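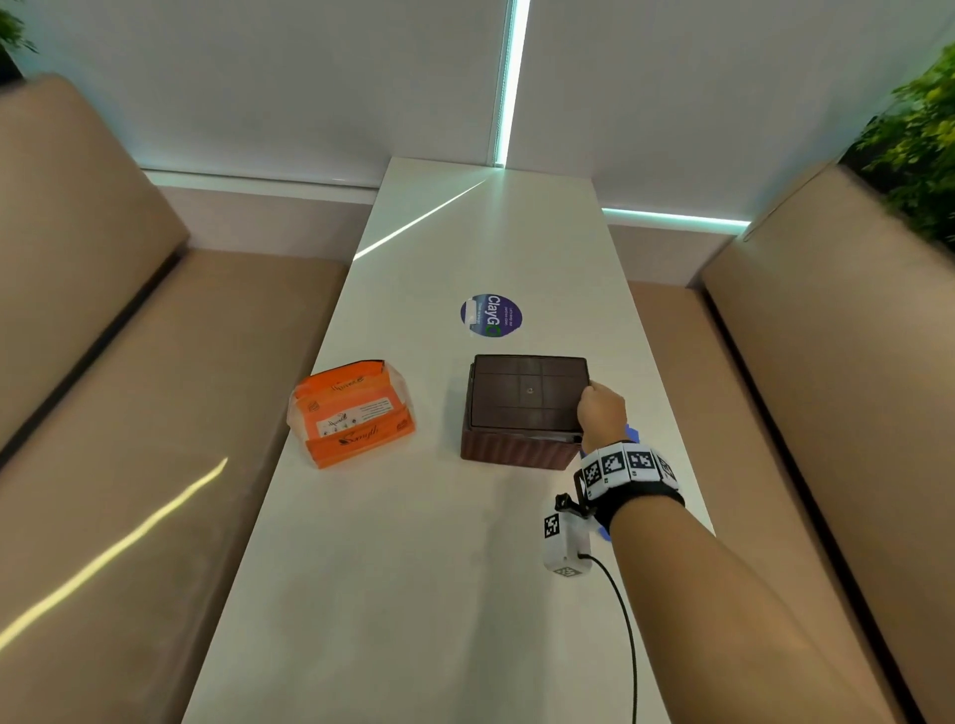
Booth seating at the Sandasus lounge, Skondberg. Photo: Sandasus

FOR IMMEDIATE RELEASE

Sandasus adds overnight coach to Gouveia, cuts fares on Drurkance route

SKONDBERG, 2 May 2026 - Sandasus, the independent coach company, is adding an overnight service between Skondberg and Gouveia. Tickets on sale now. One coach each way, every night, all year.

The northbound coach leaves Skondberg at 10:40 p.m. and gets into Gouveia at 6:15 a.m. Southbound leaves Gouveia at 10:20 p.m. Both stop at Drurkance for a driver change and a 20 minute break, restrooms open, vending machines only at that hour.

Fares from $38 one way. Return is $70 if booked together. Kids under 12 half price with a paying adult. Seats are numbered and picked at booking, no extra charge for a window.

The overnight run was tested in March on weekends only. Most nights sold out. Passengers asked for three things again and again: dimmer lights after midnight, more legroom, and no announcements before arrival. The new coaches have 38 seats instead of the usual 52, and the lights go down once the coach has left the city. Announcements stay off between Drurkance and the last stop exept in an emergency.

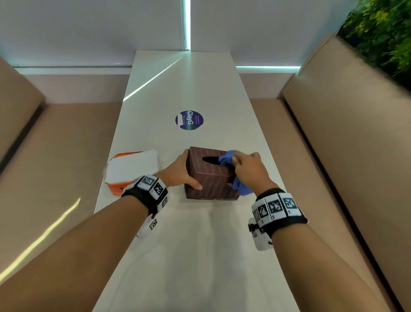
Daytime fares change too. The Skondberg to Drurkance single drops by $2, and the 10-trip card is now $80, good for 100 days from first use. Old cards still work untill they run out. No need to swap them at the counter.

Baggage: two large bags in the hold, one small bag on board. Bikes by reservation only, four per coach, bagged or boxed, front wheel off. Skis same price as a bike. Pets in a closed carrier on daytime coaches only for now. Assistance dogs welcome on everything, any hour, no charge.

The Skondberg lounge stays open to 11 p.m. to match the late departure. Free for anyone holding a ticket for that night's travel. Counter staff can print tickets and tags there, cash or card.

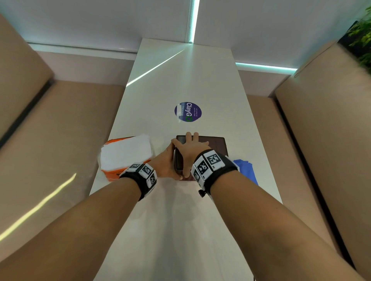

Missed the coach? Tickets can be moved to the next night for a $5 fee, up to one hour after departure. Past that, no change and no refund. Cancelations made a full day ahead get the fare back less the booking fee.

Road work north of Drurkance may add up to 25 minutes on some nights this summer. Delays are posted on the departure boards and sent by text to passengers who leave a number when they book.

About Sandasus
Sandasus runs scheduled coaches between Skondberg, Drurkance and Gouveia, plus school and charter work. Head office and main depot in Skondberg.

Media contact: Sandasus press desk, Skondberg. Timetable PDFs and route map on request.

###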